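**Bench walk-through, serving and table chores - Vik arm, station 3**
Checked by: Rukhsana Hayat
Read over by: Emanuel Zamfir
Date: May 24, 2019

Marks: OK, FIX (before the next run), WATCH (can run, keep an eye on it)

**Before power-on**

- [x] Stop button reachable from both chairs - OK
- [x] Arm base bolts tight - OK. Laurier went over them again after the Livska bench was moved.
- [x] Cable slack at the wrist - WATCH. Fine for bread, but it gets tight when the wrist turns past the plate. I'd like another loop in there.
- [ ] Floor tape around the bench - FIX. Peeling on the door side. I caught my shoe on it twice!
- [x] Speed limit loaded - OK, 800 on the pendant. The file still had 821 in it from the folding trials, so please read the number off the screen and don't trust the file name.

**Gripper**

- [x] Finger pads clean - OK. Wiped before and after.
- [x] Fingers close evenly - OK
- [x] Grip force on the soft setting - OK. This is the part I get excited about. A year ago we flattened every roll we touched, and now Yoon-hee has it holding a bun so lightly that the crust stays whole.
- [ ] Crumbs in the finger joint - FIX. Blow it out at the end of each session, because the bagel sheds more than you'd think.

**Table and chore items**

- [x] Tray stable, doesn't slide when nudged - OK
- [x] Tongs within reach - WATCH, see comment
- [x] Fork and spoon laid out on the small mat - OK
- [x] Placemat flat - OK. Smooth it by hand each time, a fold in the fabric can catch a fingertip.
- [x] Plate free of chips - OK

Comment on the tongs: picking them up is still the hard bit. Moving a roll from tray to plate with the bare fingers works well enough that I'd call it a real chore, done properly and safely. Using tongs the way a person would is another matter. The arm has to hold a tool that moves, and then judge the bread through it.

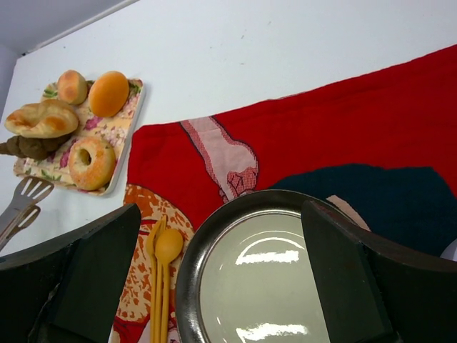
Virgil thinks we should skip tools altogether and give the arm its own food-safe fingers. I see his point, but a helper that can only use its own hands won't get far in an ordinary kitchen, and I'd love to see it manage with what's in the drawer. Let's keep both on the list for August.

**During the run**

- [x] One person on the stop button the whole time, no phone - OK
- [x] Hands out of the work area while the arm is live - OK, one reminder given (me, reaching for a crumb)
- [x] Arm slows near the plate rim - OK, lovely and smooth
- [ ] Arm pauses when a piece of bread slips - FIX. It carried on to the plate with nothing in its fingers. Harmless here, but I wouldn't want the same habit with a glass. Logged as 3562.

**After**

- [x] Power off, arm parked - OK
- [x] Bread thrown out, not eaten - OK
- [ ] Spare pads ordered from Brovetetti - FIX, Laurier to do

Can it lay out breakfast alone yet? No, and it stays supervised until 3562 is closed. Emanuel, could you sign off the tape and the finger joint once they're done?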